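Cladov: About us

Hello, and thanks for clicking on the page that most people skip! I'm Morven Morrison and I started Cladov, which sorts out workrooms. Studios, labs, classrooms, sewing rooms, the back half of a bike shop, anywhere people make or mend or test things and then can't find the scissors. We come in, look at what's on the tables and under them, talk to the people who use them, and leave the place easier to work in. We do tables and desks too, and baskets (so many baskets), and labels if you like labels.

I didn't set out to do this. I was a school technician for years, looking after three science prep rooms and a craft room with a sink that backed up every Monday. I liked the job very much. What I liked best, if I'm truthful, was the last week of the summer term, when the pupils had gone and I could get everything out of the cupboards and put it back somewhere better. A friend who ran a print studio saw one of my cupboards and asked if I'd do hers. Then her landlord asked. By the following January I had a van with a dodgy side door and a name, and the name was Cladov because it was free and my sister said it sounded like somebody who'd turn up on time.

We're five now, and we've done 271 rooms. I know the number because Fraser writes every one of them on the inside of the stock cupboard door in pencil, and he is going to run out of door.

What a visit is like

We ring first and have a proper natter about the room. Then one of us comes for a morning and mostly watches. I can't stress enough how much of the work this is! You'd be amazed how often the thing people say is the problem (too few shelves, usually) is fine, and the real trouble is a table that's been in the wrong place since the day it was delivered, so everybody walks round it and puts their coat on it.

After that we draw a plan, you scribble on the plan, and we argue a bit in a friendly way. Then there's the moving day. Most rooms take one day, big ones take two, and we bring our own lunch.

We won't throw your things out. I say this early on because people get nervous, and I've had a potter physically stand in front of a shelf. If you want a box of odd plugs kept, we'll keep it and find it somewhere to live. Yasir has a box of odd plugs himself, so you'll get no judgement from him.

Nor do we go in for bare tables. I've never believed in those pictures where there's one pencil and a plant. A room people work in has a cup on the desk and a bag over the end of it, and cables, and something small that got put down on top of a box and has stayed there. The question I ask is whether you can get at what you need, and whether you can find a clear bit of tabletop when you need one. 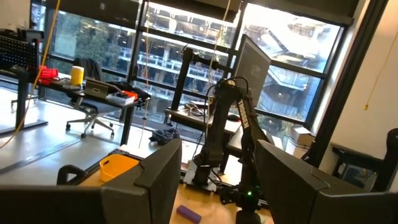
The big room: orange basket out on the wooden table, the yellow cup on the desk, and all that daylight.

I do love a room with a whole wall of windows. They're a nuisance to plan for, mind you. You lose a wall for shelving straight away, and there's glare on every screen, so you end up turning monitors this way and that until everyone can see. But people are nicer to each other in daylight, I'm convinced of it, and you can see what's rolled under the table.

Light wooden tabletops are another thing I'll happily go on about. A small part shows up on a pale top and vanishes on a dark one. Dark desks I keep for things that don't get lost: cups, boxes, tablets, bags. We'd rather give a room one pale table for the fiddly work and a dark desk along the side for everything else than buy a matching set, and it's cheaper as well.

The basket business

People always ask about the baskets, so I'll put it in writing. Every table we set up gets one open basket in a loud colour. Orange is my favourite. It has to be plastic, with a rounded rim so it doesn't catch your wrist, and it must not have a lid. The moment there's a lid, things get put on top of the lid. Whatever's loose on the table at the end of the day goes in the basket, blocks, bits, pens, the lot, and in the morning you take out what you want. It takes a minute. Lachlan timed it once with a class of ten-year-olds and they were quicker than the staff.

We started with grey baskets and I'm a bit embarrassed by that. They looked smart and people stopped seeing them. I still have a stack of the grey ones and you can have them for nothing if you come and fetch them.

Cables

I'm less strict about cables than you might expect. If they're up off the floor where people walk, I'm happy. Bringing cords down from the ceiling is a good answer for tables in the middle of a room, and so is picking one very bright colour for the long ones so you can follow them with your eye. As for the tangle on the back table, every workroom has one. We'll untangle yours once, with pleasure, and show you how to wind them, and then it's over to you!

Who's who

Fatemeh Bagheri draws the plans and does the measuring. She came to us from a theatre, where she did props, and she can tell you the width of a doorway by looking at it. She then measures it anyway.

Lachlan Strachan looks after the schools. If you're a teacher and you've written to us, it's Lachlan who wrote back.

Yasir Minhas builds and fits: table frames, brackets, hooks under desks for bags so they don't end up in a heap on the floor. (They still end up on the floor sometimes. He takes it personally.)

Fraser Purves has the van, the stock cupboard and the pencil.

And then me. I do the first phone call and most of the watching, and I make the soup on moving days when it's a local job.

What it costs

A morning's watching and a drawn plan is £200, and that comes off the bill if you go ahead. Schools pay half. Baskets are £10 each, any colour we have in. If all you want is a chat and a bit of advice, that's free, but please not at teatime.

We buy our tabletops from Cruickshank, who will cut to any size and don't sigh about it, and our hooks and trays come from Bondonico. The Cellard trolley you may have seen us wheeling about is our own. Yasir made the first one for a dye workshop that had 35 steps between the sink and the bench, and other people kept asking where it came from.

Come and see us

You're very welcome to visit. Ring the bell twice, because the first ring only seems to wake it up. There's parking for two cars, or three if the van's out. If you're bringing a drawing of your room, bring it on any scrap of paper you like, we've had them on the backs of envelopes and one on a paper plate, and Fatemeh kept the plate.

Morven

Share this page
10 shares · 3 comments

You might also like
How to wind a long cable without swearing
Where should the big table go?
Fatemeh's guide to measuring a room with a bit of string
The Cellard trolley: sizes and spare wheels
Free to collect: grey baskets

Get the Cladov newsletter. One short email a month, mostly cupboards. Unsubscribe whenever you like.

We use cookies to remember what's in your shopping basket. Accept all | Only the needed ones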